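Plustoma to Sell Replacement Lids for All Current Storage Boxes

BIRTHORPE, December – Plustoma, a maker of household and workshop storage, said today that it will sell lids, latches and handles separately for every box in its current range. Until now, customers who cracked a lid or lost a latch had to buy a complete box.

The parts will be sold through the company's website and by mail order. Retailers that already carry Plustoma boxes can order the same parts in mixed cartons through their regular account. Orders ship from the Birthorpe plant.

The parts list has 118 items at launch. It covers lids for all sizes, side latches in two widths, carrying handles, and the removable dividers used in the company's drawer units. Parts for discontinued lines are not included, except for three older box sizes that still share a lid with a current model. Those sizes are marked on the list.

"Most of the letters we get are about lids," said Savvas Alexiou, head of customer service at Plustoma. "People step on them, or they leave them in a garage over the winter, or a box gets loaned out and comes back without one. The box itself is usually fine. We used to send spare lids out when we happened to have them, but there was no price and no part number, and it depended on who picked up the phone."

Each box made at Birthorpe has a model code molded into the base. Customers will need that code to order. For boxes where the code has worn off, the website has a sizing page that asks for the length and width of the rim, measured on the outside edge. Customer service can also match a lid from those two measurements by phone between 9 a.m. and 4 p.m.

Prices for lids depend on size and will be listed next to each part. Latches are sold in pairs. Shipping is charged by weight, and small parts go out in a padded envelope at the lowest rate. Parts that turn out to be the wrong size can be returned within six weeks if they have not been used.

To make room for the parts stock, Plustoma has moved its finished goods to a warehouse run by Terov, a storage and trucking company it has worked with for several years. The space that was freed up at the plant now holds shelving for the parts, a packing bench and a small office. Lids will be molded in short runs between regular production, using the existing tooling.

"The tooling was already here, so this was mostly a question of shelves and paperwork," said Vangelis Vasilakis, plant manager. "We had to give everything a number. Some of the dividers had been called three different things depending on the shift. That took longer than setting up the packing bench did."

A trial of the service ran with customers of Christodoulou, a hardware store chain that sells the workshop range. The stores took orders at the counter and passed them to the plant. Latches were the most requested part in the trial, followed by lids for the medium boxes. As a result of the trial, Plustoma changed the packaging for lids to a flat sleeve with stiff corners after several arrived with chipped edges.

The company will continue to sell complete boxes at the same prices. There are no changes to the warranty. Customers with a claim under warranty should contact customer service first and should not order a replacement part themselves, as the cost cannot be refunded afterward.

A printed parts list is available free on request and will be placed in cartons shipped to retailers. An updated version will be issued whenever a model is added or dropped.

About Plustoma

Plustoma has made storage boxes, trays and drawer units since 2000. Its offices and plant are in Birthorpe.

Press contact: Customer Service Office, Plustoma, Birthorpe. Retailers with questions about mixed cartons should contact their usual sales representative.

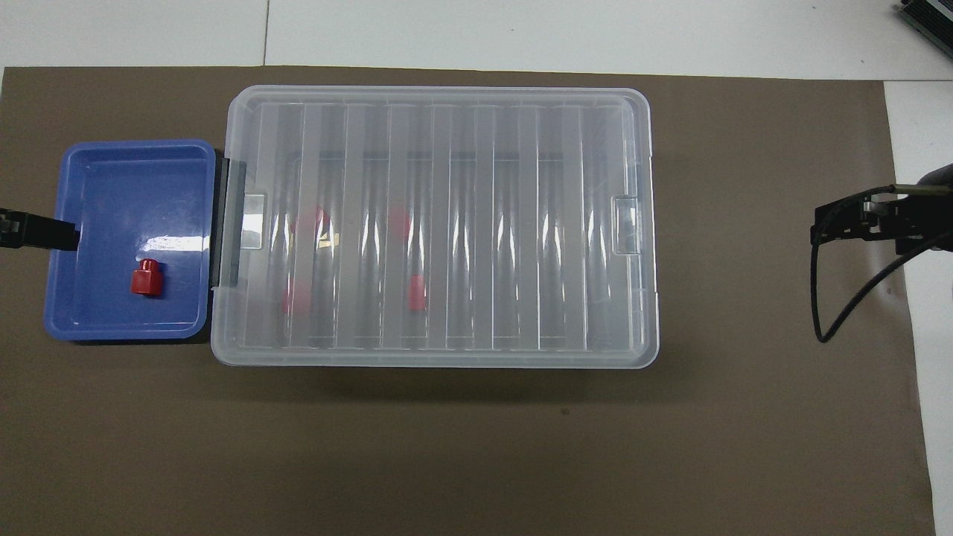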